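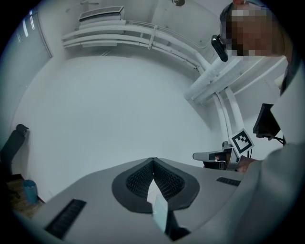 Zaltville Hall users' group – minutes, 5 January 2023

Present: Sheila Sowerby (chair), Dennis Bunting, Jonatan Öberg, Rüdiger Kuhlmann and me, Laurier Lachance, on minutes again. Lu sent apologies.

December minutes: passed, once I'd fixed the spelling of Rüdiger's name. Sorry, Rüdiger!

White room: we spent most of the evening on this one. Everyone likes how bright it is in there with the white walls and ceiling, and I said so at some length (Sheila asked me to keep it short). Dennis would like some colour on the big plain wall. Jonatan would rather leave it white and hang a few things up. We had a vote and white won, though Dennis asked me to write down that he still favours a nice soft green.

Pipes: Rüdiger wondered about boxing in the white pipes up high. I quite like them – they're painted to match and you stop noticing them after a week. The quote from Skernex came to $2,904, and that was before anyone mentioned paint. We're leaving the pipes alone. Dennis will give the brackets a dust while he has the tall ladder out.

Vent: the ceiling grille needs a clean too. Jonatan has a long brush at home and will bring it along. Sheila wants the floor covered first, please, after what happened with the kitchen one.

Money: we've got $1,000 set aside for the room and haven't touched it. Prollness want a deposit for the 26 stacking chairs, and Sheila will ring them to ask if we can pay on delivery.

Other business: the kettle. We're buying a new one. It took us far too long to agree on that.

Next meeting is at Rüdiger's place, and he's promised soup. Dennis to bring bread.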